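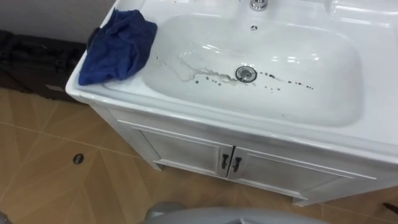
HARD WATER, SMALL HOTEL: SPEAKER NOTES

Print | E-mail this page
Reading time: 7 minutes

These are my notes for the talk in Stultstead in April, with some additions after the questions. Several people asked for them. I have left my reminders to myself in the text, so please excuse those. English is my third language and I write it more slowly than I speak it.

1. Opening (keep it short)

Good morning. Thank the hosts. Ask who has hard water at home, wait for the hands. In Cleldale it will be nearly everybody.

Say who I am: I have kept a guesthouse in Cleldale for nine years. We have 14 rooms and each has its own bathroom. Before that I worked in an office and knew nothing of cleaning except what my mother taught me, and she lived in a region with soft water. So I made all the mistakes which I will speak of this morning.

The talk is about the bathroom, and mainly about the washbasin. I chose the washbasin for the reason that guests stand in front of it twice a day with a strong light over their head. They do not look at the floor behind the door. They look at the tap while they brush their teeth, for two minutes, with nothing else to do.

(Pause here. Last time I went too fast and people were still taking off their coats.)

2. What hard water leaves

Explain simply. Rain goes through chalk or limestone and takes some of it along. When the drop dries on the basin the water goes into the air and the mineral stays. One drop leaves a ring so thin that you see it only from the side. The next drop falls in the same place, and so on for a whole season, and then you have the grey crust at the foot of the tap which will not move with a sponge.

Soap makes it worse. The mineral and the soap join together and form a kind of skin. This skin holds toothpaste, make-up and dust, and people then believe the basin is dirty, when the dirt is sitting on the scale. If you take away the dirt and leave the scale, it will be dirty again by the evening.

Where it gathers, in my experience:
- the foot of the tap, at the back, where the hand does not go
- the ring of the waste
- the overflow hole
- under the front lip, where water runs round and hangs

Mention the overflow. It smells before it looks bad. A guest once wrote to us that the room had "a smell like an old vase" and we changed the carpet, which was expensive and did nothing. It was the overflow. Now we pour warm water and a small spoon of washing soda in it once a month, with a funnel made from a cut bottle.

(If somebody asks about the carpet: yes, the whole room.)

3. The cupboard under the basin

Many of you have replaced the old pedestal basin with the type that stands on a cupboard. So did we, in all rooms except two. I like them. Guests have a place for their bag, and the pipes are out of sight. But please think of three things before you order.

First, the side that stands against the room. Water runs down there from wet hands, and the mop hits it at the bottom. The lower edge swells if it is not sealed. Ask the fitter to put a line of silicone under it, and look at it yourself before you pay.

Second, leave a gap for the arm. Ours were put so close to the wall in one room that you cannot get a cloth down the side at all, and I have cleaned it with a ruler and a sock since then.

Third, do not keep the cleaning products in it. Guests open the doors. Children too.

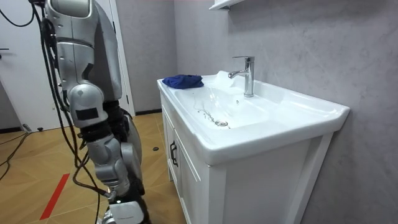

Frans Postma was of the opinion that I am unfair to the pedestal. He told me at the coffee table that his own pedestals are older than he is, that there is no edge to swell, and that any person who has changed a trap lying on his back inside a cupboard will understand him at once. He asked me to say this to the audience next time, so now it is in the notes.

I agree with him about the trap. I still prefer the cupboard for the guests.

4. Products, and what I think of them

Be careful here, do not sound like a salesman.

For seven years I bought Pitex in the 750 ml bottle. It is a decent descaler and it works quickly. The smell is strong, and two of my staff got a cough from it in the rooms without a window. We stopped using it for daily work and keep it for taps that have been forgotten.

Now we use citric acid, which you can buy as powder. One tablespoon in half a litre of lukewarm water. Do not use very hot water and do not mix it the week before, it grows something in the bottle. Write the day on the bottle with a marker.

Warnings, read these slowly:
- Never any acid together with bleach. Not in the same bottle, not one after the other in the same basin without a long rinse.
- No acid on marble, and none on the old enamel unless you know it is acid-proof.
- Do not let it stand on the tap for longer than the coffee break. A coated tap can lose its shine, and then it cannot be repaired.
- No scouring powder. It makes small scratches, and the scale loves a scratch.

Somebody always asks about vinegar. It works. The room smells of salad.

5. The daily round

This is the part which people write down, so go slowly and repeat the order.

Open the window or switch on the fan. Take the guest's things from the rim, put them on a clean towel in the same order as they stood. (This is important! People notice when the toothbrush has moved, and they do not like it.) Rinse hair out. Spray the tap and the waste with the citric acid. Leave the basin and make the bed.

When you come back, rinse. Wipe the outside rim first, then the walls, then the floor of the bowl, and finish at the waste. If you begin at the bottom you carry what you found there up to the rim. I had to learn this from a girl of eighteen on her first day, and I was rather ashamed.

Use one cloth for the basin only. We have dark cloths for basins and light cloths for mirrors, and for the toilet a different thing altogether which never goes in the same bucket. Fold the cloth in four, so you have a fresh side for each step. A cloth that is rolled up in a ball cleans only with the part that sticks out.
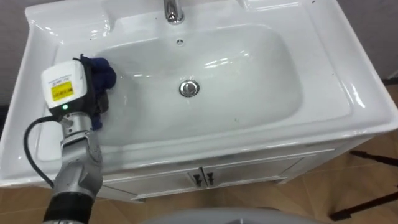

Then dry. If you remember one word from this talk, please let it be this one. A basin that is dried after each cleaning needs the acid once or twice a week. A basin that is left to dry by itself needs it each day. I have tried both during one winter, with the left side of the corridor dried and the right side not, and by spring I could tell the sides apart with my fingertips.

Our time for a whole bathroom is now 19 minutes when the guest stays on. Before we dried, it was more, since we had to scrub. People think that drying costs time. In our house it has given time back.

(Drink some water. Look at the clock.)

6. Inspecting

Do not stand straight in front of the basin. Bend down until the lamp is mirrored in the white surface and then move your head a little from side to side. A mark which you could not see from above will show at once as a dull place in the shine.

After that, feel. Put the back of your hand along the wall of the bowl. Clean ceramic is slippery and scale is like very fine paper.

Dark spots are a different story. Before you scrub, find out what it is. Mascara and hair dye need a little oil or soap. Coffee goes with washing soda. Rust comes usually from a razor or a tin of shaving foam left standing, and this one does want the acid. Small specks which return every morning near the tap may come out of the tap itself, from an old rubber ring falling apart in the hose. In that case you can clean until you retire. Call the plumber.

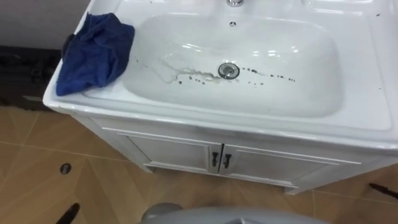
We keep a small book in the linen room where each person writes what was found and what took it off. It is a school notebook, nothing special. After some years it is the best thing we own. New staff read it on the first afternoon. The page on hair dye has been copied out again two times as it fell apart.

7. Softeners

I expect most questions here, so only the basics.

We had a Tekleab softener put in the cellar. The scale in the showers is much less, and the kettle stays clean. It has not made the basins look after themselves, as some of us hoped. Drops still dry and still leave something, only it wipes off with plain water. You must also buy the salt and carry it down the steps, and somebody must remember it. We forgot it in our busiest month and found out through the shower heads.

If your house is small, with three or four rooms, I would first buy good cloths and a rubber blade for the shower wall. Try this for a year. Then do your sums for the softener with your own bills in front of you.

8. Questions from Stultstead

Can one use car wax on a basin? One lady does this and is pleased. I have not tried it. I would worry about the waste becoming slippery with it and about people who wash their face there.

How to ask guests to wipe the basin? We do not ask. We put a small folded cloth beside it, and perhaps one guest in five uses it.

What about plugs that click down? They are pretty and they trap hair. Unscrew them once a week and wash them in a bucket, do not do it over the open hole. I have lost one screw in this way and the plumber charged me the full visit.

Next time: bring more of the printed sheets, and a sample of scale to pass round. The piece from room six is in the drawer with the batteries.

Contact | Copyright | Back to top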